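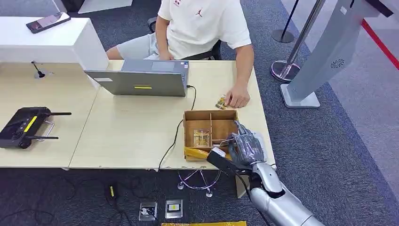 Buying the arm took an afternoon and working out everything that had to sit beside it took the rest of the year, one packing business told Lumaron during the preparation of its new planning guide for small firms.

Oct 9, 2020

LUMARON PUBLISHES PLANNING GUIDE FOR FIRMS BUYING THEIR FIRST SORTING ROBOT

Equipment adviser Lumaron has today published a planning guide for small and mid-sized firms that are thinking of buying a robot arm and hand for light sorting and packing work. The guide is free to download and comes with a budget sheet that can be filled in before any supplier is contacted.

It draws on talks with 60 firms in the Savby and Arboleda areas that had bought, leased or priced up a robot. Some 80 per cent said their first budget covered the robot and little else. Items most often left out were spare gloves and fingers for the hand, desks at the right height, extra power points, cable covers, and staff hours for setting up and supervising.

The guide sets out costs under six headings: the arm, the hand, sensors, furniture and power, staff time, and upkeep. Each has a page of questions to put to a supplier, with space for a first-year and a third-year figure. Lumaron advises buyers to ask for the hand to be quoted separately from the arm, as the two often wear at different rates and may come from different makers.

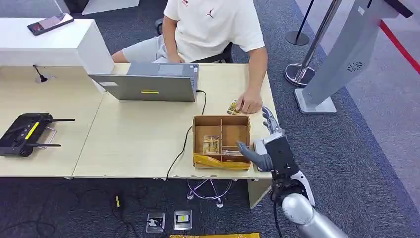
Sorting desk with a robot hand at a divided cardboard box.

A section on trials recommends that firms test a robot on their own goods and in their own boxes before signing. Small bags, thin packets and shiny wrapping should all be tried if they are part of the daily work. The trial should be run at a desk of the type the firm plans to use, and the hours spent by the person at the desk should be logged and costed.

The guide also compares buying outright with leasing. Drekau, which supplied the lease terms used in the worked budget, has agreed to hold its starter support plan at £179 a month for orders placed before the end of March. The plan covers remote help and one yearly service visit. Parts are charged separately.

Lumaron will update the budget sheet in March, when firms that took part in the talks will be asked to compare their planned and actual spending.

Notes to editors

Lumaron advises small and mid-sized firms on equipment purchases. It does not sell robots and takes no commission from suppliers.

Printed copies of the guide are available on request from the Lumaron press office.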